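How to clear a table of plates into one bin

14 January is past the holidays for most people, but in our house the plates are still coming out every weekend. I wrote this page on 2022-01-14, after a long evening with guests, and I have corrected it a little since.

3957 views · 7 comments · Share

The method is for plates which are spread over the whole table and must go to the kitchen in one trip. You need a plastic bin with straight sides, a soft cloth and a scraper. I use a bin from Sedby, but any bin is good if the plates can lie flat in it.

1. Put the bin at the back of the table, near the middle. Many people put it in front, and then they must reach over it for each plate.

2. Scrape the food from all plates before you move any of them. Leave the plates where they are and go with the scraper from one to the next.

3. Lay the cloth in the bottom of the bin. Fold it once. If it is too thick, the first plate will rock.

4. Start with the largest plates. Take the ones closest to the bin first, so that you have a free way for the others. Hold each plate by two opposite edges and let it down slowly – do not drop it the last centimetre.

5. Put the smaller plates on top, in the middle of the pile. Bowls go last, or in a second bin.

6. Stop when the pile comes to the rim. My Collet dinner plates weigh 700 grams each, and a full bin is heavier than one expects. If you have to bend your back to lift it, take some plates out again.

7. Wipe the table from the back to the front.

Where to keep the small things

Cutlery should not travel in the same bin, it scratches the glaze. I like a hanging basket on a rail behind the table, with two hooks. A long wire basket with dividers is also practical at the side, for example for forks and spoons. Check from time to time that the hooks sit well on the rail.

A word about the wall
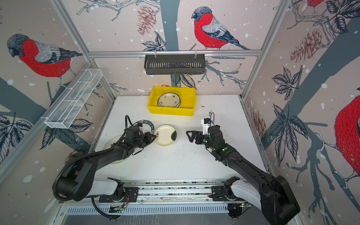 If you have paper on the walls so near to the table, keep wet plates a hand's width away from it and dry any splash at once with a clean cloth. Press, do not rub. For the strip just over the table top I have tried a clear wax from Gulov, and it was all right, but test it first in a corner.

Share · 7 comments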